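Diltau Shared Workrooms: User Handbook
Section 3. Care of worktables

3.1 General

Every worktable is to be left clear at the end of a booking. A cream dustpan and a matching hand brush are supplied for this purpose and are to be used for dry waste only: paper scraps, foam crumbs, plastic flakes and similar light material. Liquids are dealt with in 3.5.
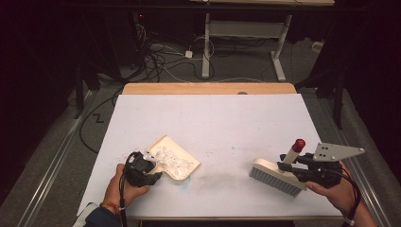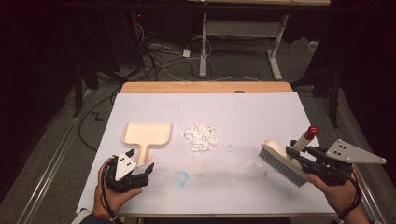 Is the dustpan and brush set meant for the floor as well as the table?

The set is for table surfaces only. Grit picked up from the carpet stays in the bristles and will scratch a table board the next time the brush is used on it. Floors are cleaned with the upright cleaner kept in the corridor cupboard.

3.2 Before sweeping

1. Remove all tools, blades and fixings from the table and return them to their trays.
2. Check the bristles. If they are clogged, tap the brush against the inside of the waste bin.
3. Make sure that any fan or heater in the room has been switched off. Shredded foam and thin plastic are easily carried by moving air.

Caution: Do not sweep broken glass or loose blades. Report these to the duty supervisor and leave the table as it stands.

3.3 Sweeping the table

1. Start at the far edge and bring the waste towards the middle of the board with short, light strokes.
2. Gather it into a single heap, keeping at least 12 cm from any edge.
3. Lay the pan flat, with its front lip touching the board.
4. Sweep the heap into the pan. Hold the brush low; a flicking stroke will throw light flakes over the back of the pan.
5. Draw the pan back slightly and sweep again along the line where the lip rested. Fine dust collects there and normally needs two passes.
6. Keep the pan level while carrying it to the bin, and empty it slowly.

Note: A full pan should be emptied before sweeping continues. Light waste packs badly and will spill if more is pushed in on top.

3.4 Marks and smears

Sweeping will not remove pen, crayon or ground-in dust. Wipe the place with a barely damp cloth and dry it at once. If a mark remains after about three attempts, leave it and enter the table number in the room book. Solvents and scouring pads are not permitted on the white boards — they dull the finish and the damage cannot be put right.

3.5 Liquids

Blot spills with paper towel, working inwards from the outside of the spill. Lift the board if liquid has reached its edge, and dry the tabletop beneath. The brush must be kept well away until both surfaces are dry.

3.6 Storing the set

1. Wipe the pan with a dry cloth.
2. Stand the brush so that no weight rests on the bristles.
3. Return both items to the Relton cabinet, lower shelf.

Replacement sets are held by Kaisu Eskola at the Holtov desk. Worn brushes are exchanged each December, or sooner on request.

Section revised 10/2/21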